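Fil sur l'emballage souple des snacks, côté barrière et stockage. Notes prises en relisant mes essais de janvier.

1/ Un sachet de chips n'est pas étanche. Le film laisse passer un peu d'oxygène et de vapeur d'eau, et c'est la vapeur d'eau qui ramollit le produit en premier.

2/ Le gonflage se fait en général à l'azote. Il chasse l'oxygène (rancissement) et amortit les chocs.
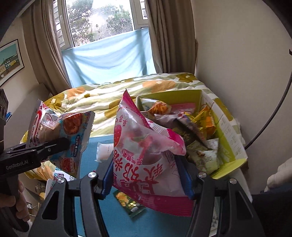

Deux sachets, soudure dentelée visible en bas du rose.

3/ Point faible habituel : la soudure transversale. Un grain de sel pris dedans suffit à créer un canal. Sur la ligne Eltent, 663 sachets contrôlés sous vide, 2 fuites, toutes deux en soudure haute.

4/ Les plis comptent aussi. Chaque pliage marqué peut fissurer la couche métallisée. Wastden fournit le même film en bobine, non plié : la perméabilité mesurée y est nettement plus basse. 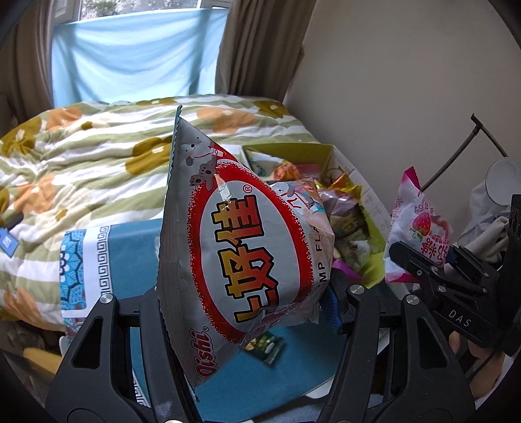
Oishi aux crevettes, film froissé.

5/ Stockage : 38 °C en étuve pour le vieillissement accéléré, humidité constante. Les résultats ne se transposent pas directement à un placard de cuisine.

6/ Recyclage : le multicouche reste mal valorisé. Le monomatériau progresse, avec une barrière à l'eau correcte et une barrière à l'oxygène encore moyenne. 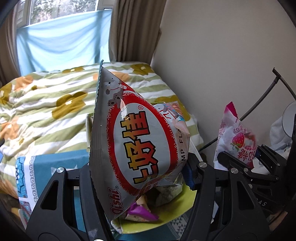

Grikum : et l'altitude ? Chez nous les sachets arrivent tendus comme des ballons.

7/ Oui, la pression extérieure baisse et le gaz se dilate. À prévoir au remplissage si la livraison passe un col.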